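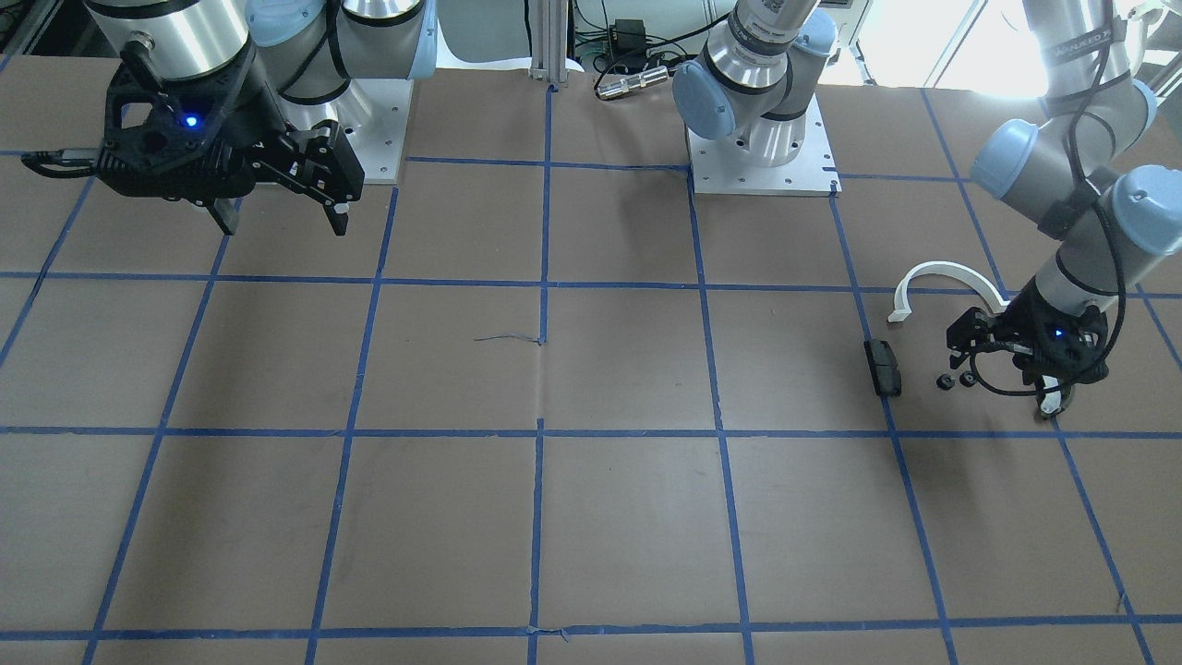 The Rostville water bill is going up again, and the letter that came with it says we should be pleased. The new rate pays for "smart" meters, which will report our usage every hour and help us save. I have read the letter twice and I still can't find who is doing the saving.

Start with the money. The meters cost $454 per household, spread over 8 years. Daranee Pongsiri, speaking for the utility at the open meeting, told us the average home would get it back by catching leaks early. I asked what share of homes had a leak last year. She said she would look into it. That was 2/3/23, and I am still waiting.

Then there is the trial in Jostov, which gets a whole page in the letter. Water use there dropped after 1100 meters went in, and maybe the meters did it. But Jostov also had a sprinkler ban that summer, and the page leaves that out.

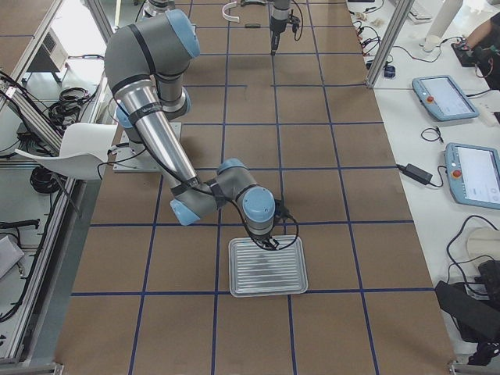 Apolinar Esquivel on Nadden Street thinks I'm being hard on them. His old meter was misread two times and he would be glad to see the end of estimated bills. Fair enough – so would I. You could also fix that by sending a person out to read the meters more than twice a year, and I'd like to see that priced next to the other plan before anyone digs up my front walk.

Nor do I much care for the part on privacy. It runs to 6 lines and says our hourly readings will be shared with "trusted partners." No partner is named. Liis Baranauskienė has asked for the list in writing, and if she gets it we will print it.

The vote is in April. Comments can be dropped at the utility's front desk until then. Keep a copy of yours.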